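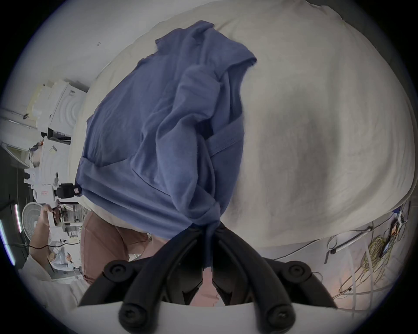 Blue top, not yet folded.

I fold on the bed. I know there are people with a proper folding counter and a row of matching baskets, and good for them, but I have a duvet and a stretch of clear afternoon and that does me fine. The bed is the right size, it's at a height where I can kneel or stand, and if I tip the whole load out on it I have to finish before I can go to sleep (this is the only discipline I have in my life).

First thing, make the bed. Well, pull the duvet up. You don't need hospital corners, but you want one layer under your work and no pillows sliding into it. A puffy duvet is a bit of a nuisance because sleeves sink into it, so I give it a good flattening with both forearms where I'm going to fold.

Second, shake everything out. I used to skip this and then wonder why my T-shirts came out of the drawer looking like I'd slept in them! Take the thing by the shoulders, snap it hard two or three times, and most of the small creases go. For knits I go easier and hold them at the side seams, or the shoulders end up with those little ears.
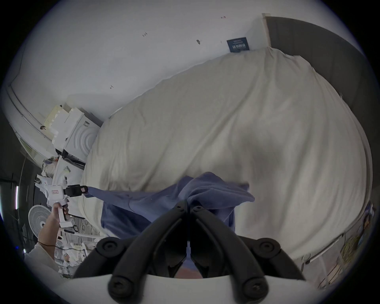

Then comes the tug. Hold one end in each hand and pull gently across, then turn it and pull the other way. It's best done while the fabric is still the tiniest bit warm from the dryer. Cotton loves this. Anything with elastic in it does not, so leave leggings alone. My dryer is an old Nikberg that beeps 4 times and then gives up, and if I get there within 7 minutes I hardly ever need the iron. If I miss it, I throw in a damp washcloth and run it again for a bit – works nearly every time.

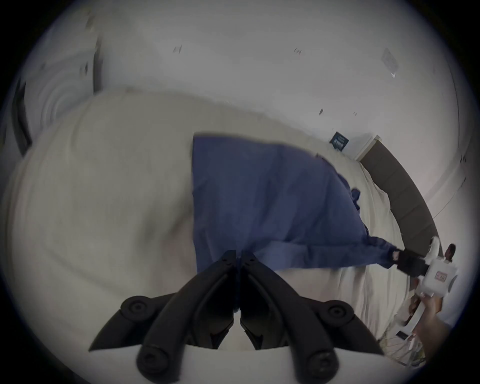

Long sleeves are where most folding goes wrong, I think. People do the body first and then stuff the arms in wherever they'll go, and you get a lump. I do it the other way around. Get the hem straight and square, like the one on the blue shirt, and pull each sleeve out to the side by its cuff before you fold anything. Smooth it down, bring it back across the body, then double it down so the cuff points at the hem. Same on the other side. After that it's a plain rectangle and you can fold it in half or in thirds, depending on your drawer.

Mine are shallow, so thirds, standing up on edge. I put 18 tops in a Stamitz under-bed box that way last January and could still see every one of them.

Socks I do last, in front of the TV, and some weeks they stay in the bag.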